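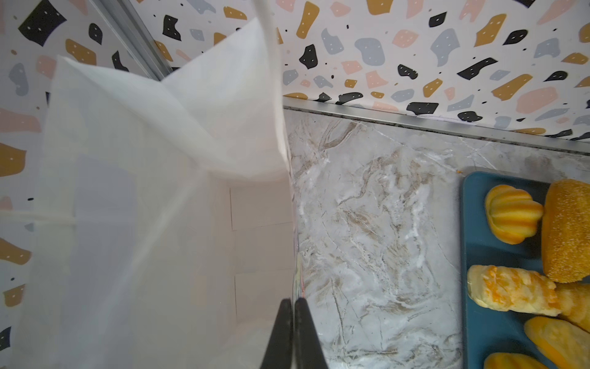
Food & Drink

Home Tea Notes FAQ Shop Visits Contact

Iced Tea Questions I Get All The Time

My inbox fills up with the same handful of questions every summer and then again, for some reason, right before the holidays. So I finally sat down and answered them in one spot. I'm no expert, I just drink a silly amount of the stuff.

Do you really drink iced tea in winter?
Yep! Every day. My house is warm and I like ice. My sister thinks it's a sickness.

What tea do you use?
Mostly plain black tea, the Dolier loose leaf that comes in the big tin. I've tried fancier ones and once they're cold and over ice I can't tell them apart. Save the pricey leaves for a hot cup. For green I like Figueiredo, but I go easy on it or it gets bitter on me.

Hot brew or cold brew?
Cold brew, nearly always. I put the leaves in a pitcher of cold water before bed, stick it in the fridge and strain it at breakfast. If people are coming over in an hour I'll brew it hot and strong, then pour it over a whole lot of ice – it does the job, it's just a little sharper.

Mine goes cloudy. Did I ruin it?
Nope, drink it. Hot tea does that when it gets chilled fast. Let it cool on the counter for a bit before it goes in the fridge and you'll see less of it. A splash of boiling water will often clear it up too, if looks matter to you.

Sweet or unsweet?
Oh boy. I grew up on sweet and now I take it with 2 spoons of sugar syrup in a tall glass (my mother would call that unsweet). Make the syrup separately and let everyone fix their own. Sugar straight into cold tea just sits on the bottom.

How long does a pitcher keep?
I toss mine after a couple of days. It starts tasting like the fridge.

Can I put lemon in the pitcher?
Please don't! Put it in the glass. Lemon that sits overnight gets that pithy taste and then you're stuck with it.

Where's the recipe for the peach one?
That's Adwoa Atinga's recipe, from the July potluck, and she did say I could share it. Ripe peaches, mashed with a little syrup, stirred into strong black tea and strained. I've made it up to 14 times now and I still forget to buy enough peaches.

Is the Mosorari pitcher worth it?
I like mine. The lid fits tight and the strainer comes out for washing. But a big jar and a kitchen sieve will get you the same tea, so don't go spending money on my account.

Are you doing another tasting in Tanidport?
I'd love to. Sudheer Kamath is the one to bug, he set up the last one and he has the key to the hall. If we get a date I'll put it on the Shop Visits page.

Last updated 2019-11-20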